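How to Re-Dye a Faded Leather Driver's Seat Without Ruining the Rest of the Car

By Pavithra Kurian
December 27, 2020 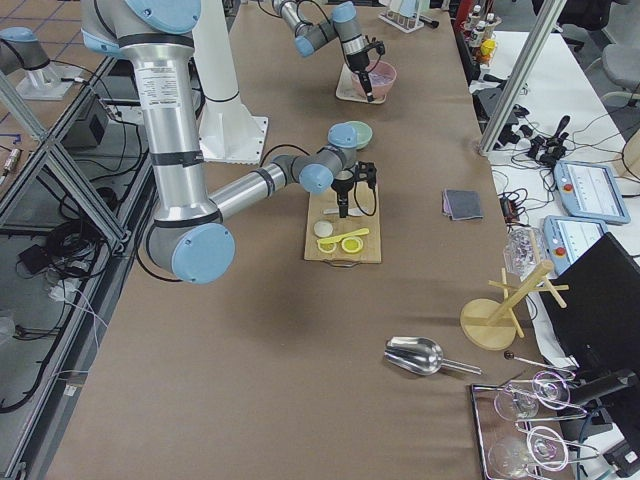
Lemon slices and a yellow spoon on the cutting board.

My coupe has 3542 miles on its second engine and a great many more on its first driver's seat. The outer bolster, the part you slide across every time you get in, had gone from black to the color of an old sidewalk. A trim shop in Odar quoted me $1149 to recover the seat in new hide. I thanked them, went home, and spent $100 on supplies, which left me a healthy budget for mistakes. I used some of it.

What follows works on finished leather, the kind with a pigmented top coat that nearly every factory interior has. To check yours, put a drop of water on a hidden spot. If it beads, carry on. If it soaks in and leaves a dark patch, you have aniline leather and expensive taste, and you should talk to a professional.

What you need

Leather cleaner (I used Brenine, the unscented one)
Leather prep or isopropyl alcohol
A soft brush, like a nail brush
Scuff pad, plus 600 and 1000 grit sandpaper
Flexible leather filler, if you have cracks
Water-based leather colorant, matched to your interior
Clear top coat in matte or satin
Foam sponges, more than you think
Masking tape, old sheets, nitrile gloves
A hair dryer

About color matching: "black" is a family of colors and the members don't get along. I ordered Pestero black off the shelf, dabbed some on the underside of the headrest, and discovered that my interior is a very dark brown that has been lying to me for years. Send the supplier a trimming from under the seat if they offer a matching service. Mine took a week and got it right.

Step 1: Take the seat out, or don't

Removing the seat makes everything easier except removing the seat. There are usually four bolts holding the rails and a connector or two underneath. If your seat has a side airbag, disconnect the battery and follow the waiting time in your service manual before you touch any plug. Don't switch the ignition on while the seat is out unless you enjoy warning lights.

I left mine in. With the door wide open and the seat run all the way back, you can reach the outer bolster and most of the cushion. Cover the sill, the belt, the carpet and the console with sheets, then tape the edges. Pull the seat belt out fully, bag it and clip it out of the way. Colorant does not come out of belt webbing, and a belt you've scrubbed with solvent is one you should replace.

Step 2: Clean it properly

Work the cleaner into a foam with the brush and go over one panel at a time, wiping with a damp cloth as you go. Repeat until the cloth comes away clean. On my seat this took four rounds, and I would rather not discuss the second one. Get into the stitching.

Let it dry fully, then wipe the panel with leather prep. You're taking off wax, silicone and whatever shiny conditioner the previous owner believed in. Colorant won't stick to any of it. Change cloths often, and rub until the surface looks dull and a little sad.

Step 3: Sand and fill

Go lightly over the worn area with 600 grit to knock down rough edges, then 1000 to smooth it. Stay off the stitching. You want to feather the edge of the old finish so there's no visible step. Wipe away the dust with prep.

For cracks, press in a thin layer of filler with a plastic card, let it dry, and sand. Then do it again. One thick layer will look great in the garage and split the first time somebody heavier than a cat sits down. I did three thin layers on the bolster and left it overnight.

Step 4: Color

Shake the bottle well. Then shake it again, since the pigment sits at the bottom like mud in a pond.

The first coat goes on with a sponge, rubbed in firmly so it gets into the grain and creases. It will look terrible. Streaks, blotches, the works. Dry it with the hair dryer on low, holding it a good distance away, and keep going. Later coats should be dabbed on very thinly, with a dry-ish sponge, each one dried before the next. I needed five on the bolster and three elsewhere.

Do the whole panel, seam to seam. If you color only the worn patch, you'll have a nice new patch to look at for the rest of your ownership.

A spray gun or small airbrush gives a more even finish for the last coat or two. I borrowed one, spent 21 minutes unclogging it, and went back to the sponge. From the driver's position I can't tell the difference, mainly on account of sitting on it.

Step 5: Seal

Give the color a couple of hours, then apply the top coat in thin layers, three at least and four on the bolster. Choose matte or satin. Gloss makes the seat look like it belongs in a diner booth.

Keep everyone off it for a full day. Skip cleaners and conditioners for two weeks.

Common problems

Color rubs off on a white cloth: either the top coat is too thin or the prep was skipped. Add another layer of sealer first. If it still rubs, strip and start over, with my sympathy.

Sticky surface: the coats went on too thick or too close together. Warm it gently and wait a few days.

Peeling at the creases: silicone left in the leather. Clean that panel back to the hide and redo it.

Color on the plastic trim: wipe with a damp cloth right away. Once it's dry, a little alcohol on a cotton swab will usually lift it, but test somewhere hidden first.

I did the driver's seat in May and it has survived a summer of jeans, one spilled iced coffee and my neighbor Iyengar's dog. The bolster has a faint crease where the worst crack was. The passenger seat, which I hadn't planned on touching, now looks old by comparison, so I've ordered another bottle.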